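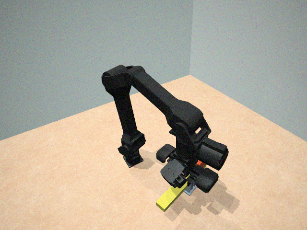 Section 4. Mounting the Inlow wall shelf

Read this section through before you drill. The shelf comes in two widths. The steps are the same for both, but the wide shelf uses three brackets and the narrow one uses two. Bracket positions are printed on the paper template.

You will need a drill, a 5/16 in. masonry bit or a 1/8 in. wood bit, a spirit level, a pencil, a tape measure and a No. 2 screwdriver. A stud finder is needed for drywall.

CAUTION: Check for pipes and wires before drilling. Do not drill directly above or below an outlet or switch.

4.1 Marking the wall

1. Decide on the shelf height. Measure up from the floor at one end only and make a light pencil mark.

2. Hold the level against the mark and draw a line the full length of the shelf. Do not measure up from the floor a second time. Few floors are level.

3. Tape the paper template to the wall with its top edge on the line.

4. On drywall, slide the template left or right until at least two bracket positions fall on studs. Use the wall anchors from bag B for any bracket that does not.

5. Push the pencil through each hole in the template, then take the template down.

Note: Templates marked Rev. 1 have the center bracket 3/8 in. too far left. If yours is Rev. 1, measure the center bracket from the shelf itself.

4.2 Fitting the brackets

1. Drill each hole to a depth of 2 in. A piece of tape wrapped around the bit makes a good depth mark.

2. In masonry, clear the dust out of the holes and tap in the plugs until they are flush.

3. Fit the top screw of each bracket and leave it half a turn loose.

4. Lay the level across the brackets. Adjust, then fit the bottom screws and tighten everything.

CAUTION: Tighten by hand. A power driver can strip the wall anchors.

4.3 Fitting the shelf

1. With a second person holding the other end, lower the shelf onto the brackets so the groove in the back edge faces the wall.

2. Push back until the shelf touches the wall along its whole length. A gap at one end usually means a bracket screw is standing proud. See 4.2, step 4.

3. From underneath, drive one short screw (bag C) through each bracket. Do not use the long screws here. They will come through the top.

4. Press the end caps on.

Leave newly painted walls at least a week before mounting. Check the bracket screws again after the first month and once a year after that.

Replacement hardware is sold as kit 207, which contains bags B and C and a Rev. 2 template. Kit 400 is for the corner shelf and does not fit.

Continue to Section 5, Adding a second shelf.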